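Tultholm Methods Notes > Shared Protocols > Section 4
Last updated May 1, 2022

4. Rules of Practice for Handling Flexible Items

4.1 Why a written rule set was needed

When the Custavero protocol was first circulated, it covered rigid objects only. Blocks, cups and boxes have one shape, and a rule such as "the object must be upright at the start" can be checked at a glance. Cloth and film are far more interesting! A small flag can fold one way in the morning and another way after lunch, and two operators who both believe they followed the same instruction may hand the arm two very different problems. We found this out while going through our first 370 episodes, where the start condition had been written up as "flag in stand" and nothing more.

The rules below replace that single line. They were drafted in September, tried by two teams, and rewritten after each team had marked up the other's copy (a step we warmly recommend, even though the margins got crowded). Rule numbers follow the Aubert checklist so that sites already using it can merge the two.

4.2 Start condition

Rule 4.2.1. The flag stands in its base on the bare tabletop. The operator records the fold state using one of four codes: open, half wrapped, wrapped, or irregular. "Irregular" is a perfectly good code and should be used freely.

Rule 4.2.2. Other items on the table stay in place for the whole block. If an item is moved, a new block begins, even when the move is small. Trays deserve particular care: a glossy tray picks up light and color from whatever is near it, and the wrist view changes with it.

Rule 4.2.3. The backdrop may be rumpled. It doesn't need ironing between blocks, but it mustn't be swapped for another in the middle of one.

4.3 Cable routing

Rule 4.3.1. Before each block the operator checks the wrist cable through the full range of the last three joints. Slack is allowed. A loop that can reach the table surface, or pass between the fingers, is not.

Rule 4.3.2. Loop size is noted in words (small, medium, large). We tried measuring it with a ruler and the two teams disagreed more than they did with plain words, which delighted the half of the group that had argued for words all along.

4.4 Approach and views

Rule 4.4.1. On approach to a pole, the fingers are spread wide and the pole lies in the gap between them before any closing command is sent. Fabric may also lie in the gap. Its presence is logged, and it is not a reason to abort.

Rule 4.4.2. At least one outside view and one wrist view are kept for every episode. The outside view is for cable and clearance checks, the wrist view for pole and fabric position. Reviewers must have both open when they assign a fold code.

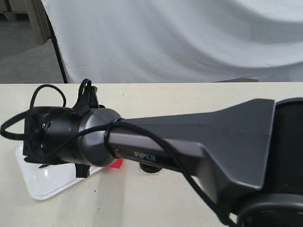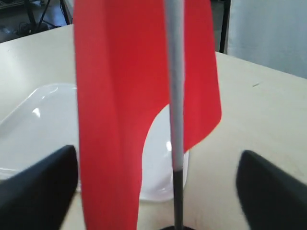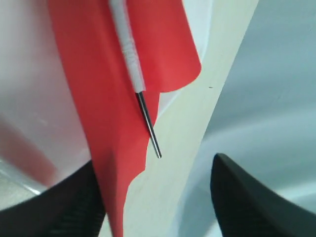

Figure 7. Outside view of the arm (first panel) and two wrist views with red material near the open fingers (second and third panels).

On the matter of fold codes, Benoît Tanguy objected in writing that four were too few, and that "irregular" would swallow every hard case and leave the analysis with one large bin that meant very little. He asked for a short free-text note each time the code was used. We adopted the suggestion on the spot, and it has turned out to be the most useful field in the log. Reading the notes back is a real pleasure; people describe cloth wonderfully well when given a line to do it in.

4.5 Review and disagreement

Rule 4.5.1. Each episode is coded by two reviewers working apart. Where they differ, both codes are stored. A third reviewer may add a code but may not delete one.

Rule 4.5.2. An episode is excluded only for a breach of 4.2.2 or 4.3.1. A failed grasp is never grounds for exclusion. We feel strongly about this one. The failed attempts are where the fabric does its most surprising things, and a collection without them would make the task look much easier than it is.

Rule 4.5.3. The reason for exclusion is written at the time of review, in a full sentence.

4.6 Size of a release

A release under these rules contains more than 2000 reviewed episodes, with no single block supplying over 20 of them. The block limit matters more to us than the total. Long blocks are comfortable to run, and it's tempting to let a good setup keep going all afternoon, but the start conditions drift toward each other and the fold codes bunch up. The Vandell site asked for a higher limit, citing setup time, and we agreed to look at the question again once their first release has been coded in full. Until then the limit applies to all sites, and blocks recorded before the rules took effect are stored separately under their original labels.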